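Ticket 2716 — Desk 50, keyboard number pad not typing
Raised by: Viktória Bodnár
Assigned to: Dénes Gál
Status: Open

09:40 Number pad dead, letters fine. Mouse works.
10:05 Num Lock toggled, no change. Restarted — same.
10:30 Swapped to the other USB port. Pad typed 3120, then stopped again.
11:15 Tried the keyboard on Szymon's PC. Same fault, so not the port. Replacement requested from Farkas. 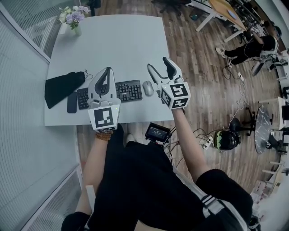
Desk with keyboard, mouse, phone, pouch and flowers.

11:20 Viktória to use the top row for now.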